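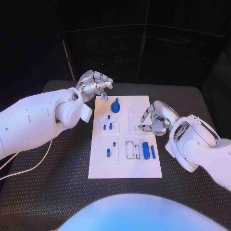 The Long Second Half: How Varthorpe Learned to Play for the Last 16 Minutes

Posted 2023-07-23
14 comments | 38 shares

Most lacrosse clubs in the Davdale league plan their season around the opening quarter. The reasoning is simple enough. A team that scores first controls the pace, the other side has to chase, and chasing teams make bad passes. Varthorpe used to plan that way too, and for three seasons it finished in the bottom half of the table.

The league plays quarters of 16 minutes with a running clock, stopped only for injuries and time-outs. That format matters more than it seems. With a running clock, a team holding a lead can take a large share of the final quarter out of play by holding the ball behind the goal. A team that is behind has to come out and press, and pressing costs legs. Whoever has legs left at that point usually gets the better shots.

Wilma Imrie took over as head coach in January, with the squad already picked and the fixture list set. She had spent her playing days as a defender and most of her coaching years working with goalkeepers. Her first change was to the substitution sheet.

Under the old system, Varthorpe ran two midfield lines and kept a third for emergencies. The first line played until it was tired, came off, and went back on as soon as it could. By the fourth quarter those players were a step slow on the ride, the part of the game where attackers try to win the ball back before the defense can clear it. Opponents cleared without much trouble and ran the clock.

Imrie moved to three equal lines on fixed shifts. No line stays on past its shift unless the ball is in the defensive end, where a change could leave a man open. The best midfielders play fewer minutes in the first half than they did last year. Several of them disliked it, and said so.

"You take a good player off when he's fresh and he thinks he has done something wrong," Imrie says. "It took a while to get past that. Then they started to feel what the last quarter was like with some running left."

The early results were poor. Varthorpe lost its first two league games, both times after giving up a lead built by the other side's top line against its own third. The third line had little experience on face-offs, and it lost most of them. A lost face-off on a running clock is a possession gone and time gone with it.

The fix was to separate the face-off from the line. One specialist now takes the draw and leaves the field right away, win or lose, and the line's own third midfielder comes on through the box. It is a common arrangement at higher levels. In the Davdale league it is rare, partly for lack of bodies and partly out of habit.

The other adjustment was on defense. Varthorpe had used an early slide, sending a second defender at the ball carrier as soon as he beat his man. That works with rested players who can recover to the middle. Late in games the recovery came half a step behind the pass, and the back side of the goal was left open. The team now slides late, from the crease, and gives up the outside shot. The goalkeeper sees more shots than before, most of them from farther out.

There is a cost. Against Dratarport, the hardest-shooting team in the league, the late slide was punished in the first half, and Varthorpe went in trailing by 3. Imrie kept the scheme. The final quarter went the other way, with Dratarport's midfield unable to get back on two straight clears, and the game finished level before Varthorpe won it in overtime.

That match drew more than 1,000 people, a good crowd for a ground with one covered stand. The club's shirt sponsor, Mitsotakis-Vlachou, has since agreed to stay on for next year. The terms have not been published.

It remains to be seen how the system holds up in the second half of the schedule. Other coaches have started to hold their own first lines back, and a tactic that depends on the opponent being tired is worth less when the opponent is rested. Dratarport ran three lines in its most recent game. Injuries are a concern as well. Varthorpe has one face-off specialist, and his backup is a defender who has been learning the draw since spring.

Imrie has also begun to use the ten-man ride, with the goalkeeper pushed up to cover a field player. It carries an obvious risk - an empty goal and a long pass - and she has limited it to the final quarter. The players practice it at the end of training, after the conditioning runs, so that they learn to do it tired.

The return game with Dratarport will be played away, on a narrower field. A narrow field suits the ride and makes the late slide easier to cover. It also shortens the outside shot, and Dratarport will take plenty of those.

Contact the sports desk | Copyright 2023 | Back to top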